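Workivura – Secondhand Tableware

Home
What we sell
About us
Trade orders
Contact

About us

Workivura sells used plates. We also sell some bowls and the odd serving dish, but plates pay the rent. We buy them from canteens, hotels and house clearances, sort them, and sell them on by the stack.

I have read a lot of About pages in this trade and I don't believe most of them. Everyone has a passion for the table. Everyone's grandmother had a cupboard. My grandmother had a cupboard too, and most of what was in it was chipped. I started this business after paying for a "matched set" that arrived in two shades of white, and the seller told me it was the lamp in my kitchen. It was not the lamp.

Where we are

We work out of a former dry goods store in Vindomstead. The date over the door says 1944, though the back half looks older and the roof looks a good deal worse. There is a counter at the front if you want to handle things before you buy. Please do. I would not buy a plate from a photo, and I am in the business of selling them that way.

What we mean by "good"

The word "vintage" does not appear on our labels. It has come to mean whatever the seller needs it to mean. We use two grades, A and B. An A plate has no chips, no cracks and a rim you can run a thumb around without finding anything. A B plate has marks from knives or wear on the rim, and we say where. If you find a chip on an A plate, send it back and we pay the postage.

Rims are where most of the arguments start. A dark rim on a pale plate hides small chips in some lights and shows them up in others, so we check those by touch as well as by eye. Two plates can look like twins until you stack them and find that one sits high. We stack everything before it gets a grade.

We don't guess at makers. If there is a stamp, we tell you what it says. If there isn't, the listing says "unmarked" and you can draw your own conclusions – plenty of dealers will draw them for you and add to the price.

What we don't do

We don't sell "dishwasher safe" on old glazes. Some survive for years and some go dull in a month, and I have not met the person who can tell which by looking. We don't call anything rare. We gave up on wrapping made from "plant-based" foam after the Ultness samples arrived flat, and went back to paper.

We tried one of those online valuation services, Drakos, for a season. It gave three different prices for the same plate. We price by hand now.

Who we are

I own the place and answer the email. If the reply is short, it isn't personal.

Chrysanthi Karamanlidis
Workivura, Vindomstead 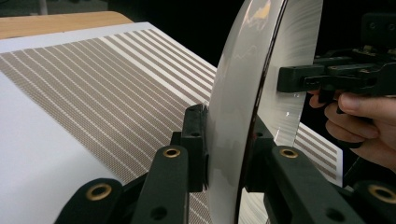
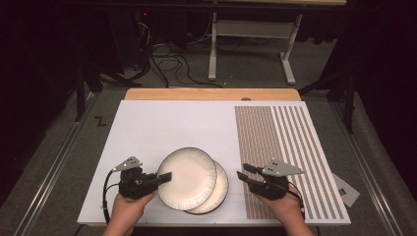 White plates, handled one at a time or in a pair.

Workivura stock book and price list, No. 2, page 2

Trade buyers can ask for the printed list at the counter or by email. Prices in it hold until the next number comes out, whatever the website says in the meantime. Quote item 3171 for mixed white dinner plates, grade B, sold by the stack and not split.

Returns go to the same address as orders. Pack them the way they came.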